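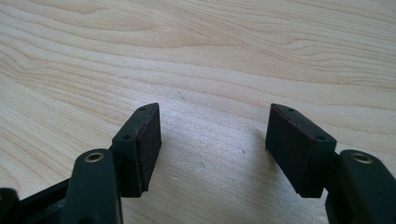 **Figure 3.** View from the wrist camera of the hand-held gripper, fingers apart, with nothing between the pads.

### 3.2 Hand-held gripper and recording procedure

The student teams built the Prulunis gripper during the autumn term of the Studetti course. It has two opposed fingers, each with a flat, rubber-like pad on its inner face and a linkage arm that turns on a brass-coloured bushing (Figure 3). The pad mounts were drawn by Pylyp Boiko and revised twice after the pilot, when the first version twisted under load and the pads met at their lower corners only.

Each team recorded 30 demonstrations of each task. A demonstration began with the fingers open over the bare table and ended when they were open again and clear of the object. Teams were told to keep both pads in view throughout. The opening between the pads was later estimated from the images alone, as the gripper carries no encoder – a choice made to keep the cost of each unit low enough for a teaching laboratory.

Opening width was computed from the position of the upper pad edges in the image. Wood grain caused some false edges in the pilot recordings. Restricting the search to two fixed regions, one per finger, removed most of these, and the remainder were corrected by hand. Zlata Maksymiv checked the labels for seven of the nine teams; the other two exchanged recordings and checked each other's.

Recordings were trimmed with the Divalach script and stored under the team name and task number. We discarded any demonstration in which a pad left the image for more than a few consecutive samples. Roughly 80 per cent of the recordings were kept under this rule. Losses were highest in the stacking task, where students tended to lift and tilt the tool at the same time.

The learned policies were run on the Kushnir arm in December, using the same finger design. Results are given by task in Section 4.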